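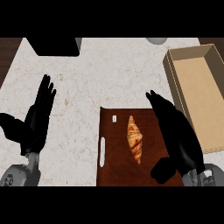 Chapter 5
Watching an Election from Outside

Key terms in this chapter: observer, monitor, invitation, mission, long-term observer, preliminary statement, final report, recommendation

5.1 A vote in Maltia

On 21 April 2018 the people of Maltia voted for a new parliament. The country is small and its elections do not often receive attention from abroad. This time, however, there were foreign visitors in the polling stations. They wore light blue vests, they carried notebooks, and they had a card around the neck with the word OBSERVER in three languages. They came in pairs, stayed for half an hour, asked the chair of the station several questions, and left again.

In the town of Floltley, near the border with Plirnari, one pair of observers was present when the ballot boxes were opened. The register at this station had 481 names. When the votes were counted, the number of papers in the box was higher than the number of signatures in the register. The difference was small. The chair of the station wished to write the two numbers as equal, so that the form would be accepted at the district office and everybody could go home. The party agents argued about this until after midnight. The observers said nothing. They wrote down both numbers, the time, and the names of the parties whose agents had complained.

Many students who read this case for the first time are surprised by the silence of the observers. They had seen a false number being prepared, and they did not stop it. Were they there for nothing? The answer depends on what we believe an observer is for, and this is the main question of the present chapter.

5.2 What the chapter covers

We begin with the words themselves, because in the newspapers they are often mixed. After that we look at the way a mission is invited, how it is put together and how it works before, during and after the day of voting. The second half of the chapter deals with the disagreements. Governments do not agree with observers, observers do not always agree with each other, and scholars do not agree about whether the whole practice makes elections better.

The reader should already know the material on sovereignty from Chapter 2 and the difference between a treaty and a political declaration. Those who have not read it can still follow, but section 5.6 will be difficult.

5.3 Observing, monitoring and supervising

In everyday speech a person who "observes" and a person who "monitors" do the same thing. In the study of elections it is useful to keep three words apart, even if the organisations themselves are not always strict about it.

An observer collects information and makes a judgement in public, but has no right to give orders. If the polling station opens an hour late, the observer writes that it opened an hour late.

A monitor follows the process for a longer period and may bring a problem to the attention of the authorities while there is still time to correct it. Groups of citizens of the country often work in this manner. In Maltia such a group checked the voter register during the winter and sent a list of doubtful entries to the election commission. The commission corrected a part of them and did not reply about the rest.

A supervisor has real power. He or she can stop the voting, cancel a result or refuse to sign it. Supervision by foreigners is rare today. It is found mostly after a war or when a new state is being formed, and it needs a clear legal basis, usually an agreement between the parties.

The pair in Floltley were observers in the first sense. To correct the form would have been outside their mandate, and it could have given the government a reason to send the full mission home.

5.4 The invitation

A foreign mission cannot simply arrive. It must be invited by the state which holds the election, and the invitation is already a political act. It says to the voters and to other governments: we have nothing to hide. A government that sends no invitation also says something, though perhaps it did not wish to.

The timing is important too. The invitation to Maltia was sent in October, half a year before the vote, and this allowed the mission to place a small team in the capital early. Where the letter comes only two or three weeks before the day, there is hardly time to rent an office and to train the interpreters. The mission will then see the voting itself and very little of the campaign. Some governments understand this quite well, and send the letter late.

A government can also invite many missions at once. Each has its own habits and its own relation to the host. After the vote there will be several statements, and state television can choose the friendliest one for the evening news. We return to this problem in section 5.7.

5.5 Before, during and after the day

The picture most people have of observation is the visit to the polling station. It is the part which journalists can film. In fact the larger part of the work is done by long-term observers, who live in the regions for several weeks. In Maltia there were 12 of them. They met the mayors, the local courts, the editors of small newspapers and the owners of the halls where the parties wanted to hold meetings. One of their findings was that opposition parties in the east had been refused a hall again and again, always for technical reasons such as repair of the roof or of the heating. A short visit would not have shown this, for each refusal alone looked quite normal.

On the day of voting the short-term observers join them. They fill in the same form at every station, so that the answers can be compared. The country had 3115 polling stations, and no mission could visit them all. It must choose, and the way of choosing decides how much can later be said about the country as a whole. If the observers go only where the roads are good, the result describes the stations on good roads.

The preliminary statement follows very soon, often on the next day. It is written in a hurry, and every adjective is discussed. The final report comes months later, when the newspapers have gone on to other matters. It is longer and more exact, and it ends with recommendations. For the student the final report is almost always the better source. For the public the first statement is usually the only one.

The irregular numbers from Floltley are a good example. They do not appear in the preliminary statement at all. In the final report there is one sentence in the section on counting, without the name of the town, which says that in a few stations the figures "did not reconcile" and that the procedure for such cases should be made clearer in the law. Two years later the election law was changed on this point. Whether the report was the cause we cannot say with certainty - the domestic groups had asked for the same change, and so had one of the courts.

5.6 Where does the right to judge come from?

Let us now suppose that the government of Maltia had rejected the final report. It could say that elections are an internal matter and that foreigners have no right to give marks to a sovereign state. The argument is old and it deserves a serious reply. To find one we need to look at three kinds of text: the treaties which the state has ratified, the declarations it has signed without ratifying anything, and the letter of invitation itself. We shall take them in this order, starting with the treaties, where the obligations are the strongest and the language, unfortunately, is the most general.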